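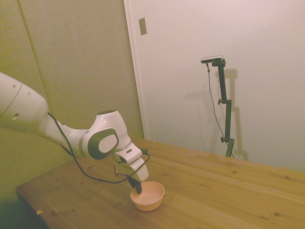
My first winter with sourdough

I began baking bread in June, which is a silly month for it because the kitchen was already too warm. My neighbour Mrs Butkienė gave me a spoon of her starter in a jam jar and told me to feed it every evening. She did not write anything down. In my country we bought bread from the shop under our flat, so I had no grandmother's recipe to fall back on.

The first loaf was flat like a plate. I had used too much water and I was afraid of the dough, so I hardly touched it. The second was better on the outside, but inside it was still like glue. I ate it toasted for a week, with a lot of butter.

Then Kathleen Madigan from my evening class lent me her kitchen scales, and many of my problems went away. Before this I measured flour with a teacup. Now I take 80 grams of starter, leave the dough to rest for 45 minutes, fold it, and leave it again until it looks a little swollen. At night it goes in the fridge. When my kitchen is below 17 degrees I wait longer in the morning, and I try not to look at it too often.

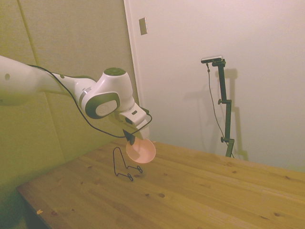

A small pink bowl, tilted just above the table.

I have also changed my flour. The cheap one from Dolari was all right for pancakes, but my loaves with it came out grey and tired. Now I walk to the Kekel mill shop and carry home a bag of rye and a bag of strong white. The walk takes about 9 minutes, and more on the way back.

My crust is still too hard on the bottom. Mrs Butkienė says to put a second tray under the pot, and my oven has only one tray, so I must buy another before the weather gets cold. If you also bake in a small old oven, please write to me how you do it.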